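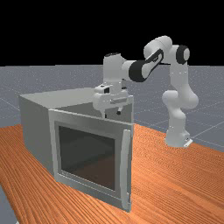

By the Lulora Tenants' Union press desk
April 2019

LULORA RENTERS QUESTION KUUSISTO'S "SAVINGS" CLAIM

LULORA – Kuusisto says its new heating contract will cut bills by 30 percent at the Clelluven apartments. The union has read the contract and can't find that number in it.

What it does contain is a service fee that goes up every year for eight years. Tenants in 73 apartments would pay it whether they turn the heat on or not.

"We were promised savings at Hatau too, and we're still waiting," the union said. "Show us the math."

Kuusisto has offered a two-page summary. The union wants the full figures before tenants vote in May.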